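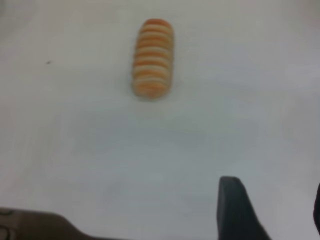

Kellthorpe has sold home textile dyes by mail for 18 years, and most of the questions that reach its technical desk concern stripes. The dyer who answers them spoke to us in February about resist work on wool, where a pattern is made by keeping dye out of part of the yarn. Orange on cream is the combination she is asked for most, in narrow bands with soft edges like those on the small striped piece with rounded ends. "A soft edge means color has moved," she said. "In felt that is acceptable. In a woven cloth the customer will send it back."

The movement is capillary. Dye liquor travels along the fiber under the binding until the bath is exhausted or the yarn is lifted out. She controls it with binding tension and with the rate of heating, and regards tension as the larger factor. Her own records cover 438 test skeins, all wound on the same Swanson reel and bound by hand with cotton tape.

"People blame the dye," she said. "I ask how tightly they wrapped it, and they tell me what brand they bought."

She sets the bath at 18 liters for a full load and does not stir for the first 19 minutes. Acid is added in two portions. Skeins cool in the bath overnight, are rinsed once, and go into open-weave baskets to drain before they are hung. She does not spin them, as spinning drives loose color into the pale sections. 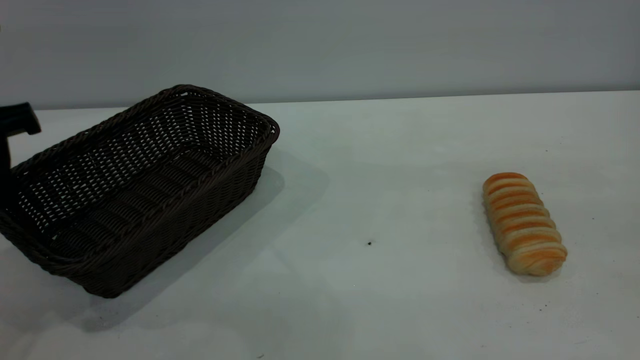 On bindings and reuse

Cotton tape is discarded after three baths. She tried Treron, a coated tape, and found that it held a cleaner line but slipped on fine yarn. Hikix clips were faster to fit and left a dent in the fiber that steaming did not remove.

"I went back to cotton," she said. "It leaks, but it leaks the same amount every time, and I can plan the width of the band for that."

Her current tests concern superwash wool, which takes up dye faster than untreated wool. The results will be added to the shade cards in the fall.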